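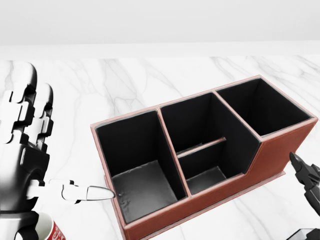
Mallard デスクオーガナイザー(ブラウン) 内側はマットブラック、縁にステッチ入り

机の上の小さなものたちに、そろそろ帰る場所を作ってあげませんか。

Stullitzのデスク用品シリーズ「Mallard」は、もともと便箋と封筒をしまうための箱から始まりました。デザインを担当したCorinne Wojcikは大の手紙好きで、切手やら封蝋やら、書きかけの葉書やらで机がいつもいっぱいだったそうです。それなら自分の使いたいものを作ってしまおう、ということで試作を重ね、気がつけば6回も型紙を引き直していました(最初のものは今も工房の棚で輪ゴム入れとして働いています)。

仕切りは大きく三つ。左は深さのある四角い箱型なので、ペンやはさみ、定規など背の高いものをまとめてどうぞ。真ん中は奥が深く、手前が一段下がった浅いトレーになっています。クリップや切手、印鑑のように、深いところへ入れると二度と出てこないようなものは、ぜひこの手前側に。奥にはメモ帳や葉書を立てておくと、さっと抜き出せて気持ちがいいですよ。

お手入れについて
普段は乾いたやわらかい布で軽く拭いていただくだけで十分です。インクをこぼしてしまったときは、こすらずに布を押し当てて吸い取ってください。内側の隅にたまった消しゴムのかすは、毛先のやわらかい筆がいちばんよく取れます。アルコールや除光液は色落ちのもとになりますので、お使いにならないでください。直射日光の入る窓辺に長く置くと色味が変わってくることがありますが、それも味わいと喜んでくださるお客様もいらっしゃいます。

名入れサービス
前面に、アルファベット12文字までの型押しを承ります。書体は細身の「Silex」と、少し丸みのある「Begay」の2種類。迷われる方には、お名前が短ければBegay、長ければSilexをおすすめしています。名入れをご希望の場合は、ご注文時に備考欄へお書き添えください。型押し後の変更や返品はお受けできませんので、綴りだけはどうぞもう一度ご確認を。

お客様の声
「母の書き物机に合わせて買いました。老眼鏡の定位置ができたと言って、毎朝そこから取り出しています。私の分も欲しくなってしまい、結局もうひとつ注文しました!」(Shoshana Whitfield様)

ご注文とお届け
今季の生産数は178個です。完売の場合、次回の入荷は4月を予定しております。通常は6日以内に発送いたしますが、名入れをご希望の方は12日ほど余分にみていただけますと助かります。贈り物用の包装は無料で、紙の色は生成りと紺からお選びいただけます。

会社の記念品など50個以上でまとめてご検討の際は、別途お見積もりをお作りしますので、お問い合わせフォームからお気軽にご相談ください。お返事は午前10時から順にお送りしています。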